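Section 4: Stocking the practice kitchen

Drurnutmont Kitchen Set-up Guide, prepared by Skye MacAulay. Revised April 27, 2019.

Complete Section 3 (levelling and drawer slides) before you put anything on the counter.

4.1 Loading the drawer

1. Pull the drawer out until the slide stops. Do not force it past the stop.
2. Lay light packages flat on the drawer floor. A snack bag and a small box are enough for a first session.
3. Put the toy fruit on the teal plate and keep the plate on the wooden countertop, outside the drawer.
4. Lay the cereal box on its side within reach of the plate. 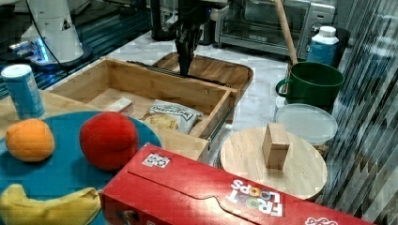
5. Close the drawer slowly with one hand. If a bag catches on the back edge, open the drawer again and move the bag forward.

Note: The drawer is rated for 9 kg. Tins and full jars belong on the counter.

CAUTION: Keep fingers clear of the metal slide when closing the drawer.

4.2 Setting out the counter

1. Wipe down the marble surface and let it dry.
2. Stand jars, canisters and the utensil holder along the backsplash, tallest at the back. Leave 50 mm between the glass pieces.
3. Set the toaster at the front of the counter. Check that it is unplugged and tape the plug to the cord.
4. Stand the toy bread upright in one slot. It should lift out without catching on the wires.

CAUTION: The toy bread is wood. Never push the lever down with the toaster connected to power.
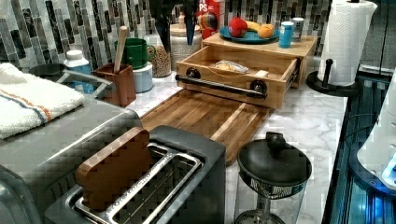 4.3 Packing up

1. Take the toy bread out of the toaster before moving anything else.
2. Return the toy food to the Grirngate tub and check it against the list in the lid.
3. Empty the drawer, wipe it out and leave it open until dry.

Replacement slides are listed in Section 9 under Undach.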